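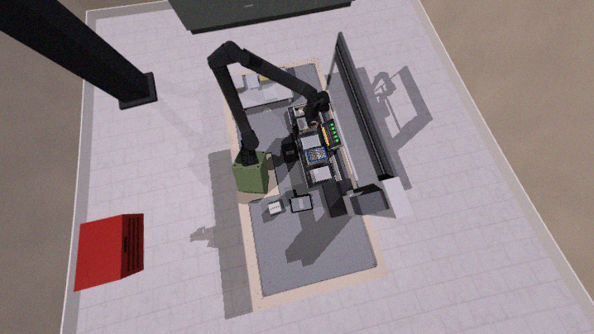

## Re: Sourdough starter gone flat in the cold

Hi all,

Haris Kolev wrote:

> Mine has hardly moved since the start of February. I feed it every morning and by supper it's up maybe a finger's width. The kitchen in Drorcombe is freezing at night. Should I throw it out and beg some off one of you?

Haris, please don't throw it out! Mine (it came from Vasilis Krasniqi way back, so it's probably a cousin of yours) does this every single winter. I used to panic and dump in more flour, and all that did was make a big bowl of paste.

What works for me is feeding it less often. Once a day is too much for a cold starter, it never gets hungry. Let it sit until it smells sharp, then keep a spoonful and feed that with warm water and a bit of rye. I park the jar in the oven with just the light on, with a note taped to the door after the time I preheated it. Poor jar.

Seung-woo swears by the top of the fridge, but my fridge is a newer one and the top is stone cold, so check yours with your hand first.

Give it 2 or 3 feedings like that before you try a loaf. If you see pink or orange streaks, okay, THEN toss it, and I'll bring you a jar of mine.

Also, did anyone save Hrvoje's rye bread recipe, the one with the caraway? I've been through my old mail twice and can't find it.

Abundio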